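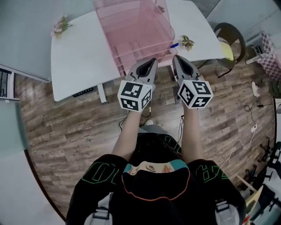 Slide 2: white table, pink wire basket

Okay, so leave this one up while I talk. My theme tonight is the desk reset, and I always start with the basket. Pink wire mesh, you can see straight through it – I love that! Anything small goes in: the pen or marker with the blue cap, the little fake sprig with the yellow leaves, the flower over on the left.

(Ask who has a desk basket. Wait for hands.)

Then tell the Clerneck story, quickly – 52 pens in one drawer, and Jaime Magalhães wanted to keep almost all of them.

Next point is the floor. Cables by the wall, paper and cardboard in the corner. I give that 8 minutes, after the tabletop, with the radio on.

Sip of water, then on to drawers.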